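비르센 님, 안녕하세요! 5월 데이터 수집 진행 상황 보내드려요. 지난번에 표로만 드렸더니 감이 안 온다고 하셔서 이번엔 편하게 풀어 썼습니다.
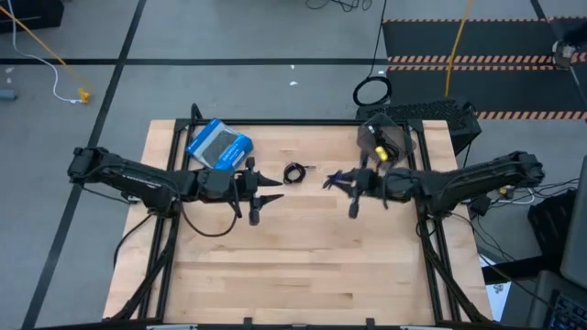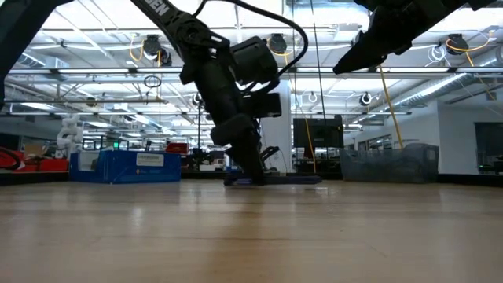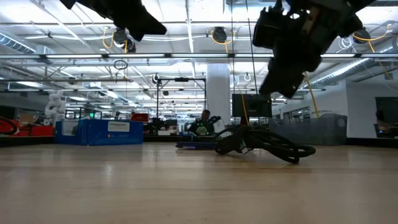 Vultodix 과제의 양팔 조작 시연은 지금까지 1,871건을 모았고, 그중 검수를 통과해서 학습 세트에 들어간 게 1,326건이에요. 나머지는 아타베르크 님이 다시 보는 중인데 라벨만 고치면 살릴 수 있는 것도 꽤 있대요(다행이죠!). 요즘은 케이블이 들어간 작업에 시간을 제일 많이 쓰고 있어요. 첫 번째 사진처럼 검은 케이블이 테이블 위에 동그랗게 말려 있고 오른쪽 그리퍼만 작은 남색 물체를 쥐고 있는 상태, 이런 배치를 골고루 넣어야 해서 물건 위치를 계속 바꿔 가며 찍습니다. 케이블은 놓을 때마다 모양이 달라지니까 똑같은 시연이 두 번 나오질 않더라고요 ㅎㅎ

조작자는 5명으로 늘었어요. 새로 온 엘리세오 님은 첫 주엔 버려지는 시연이 많았는데 지금은 저보다 손이 빨라요. 페리한 님이 조작자별로 속도 차이가 너무 크면 학습할 때 문제가 된다고 해서, 시작 자세와 끝 자세를 통일하는 지침도 만들었습니다.

부탁드릴 건 하나예요. Guvico 저장 용량이 8월 전에 찰 것 같아서 증설 승인을 미리 받아 두고 싶어요. 견적서는 네스린 님이 따로 보내드릴 거예요. 다음 보고 때는 중간 학습 결과도 같이 넣을게요!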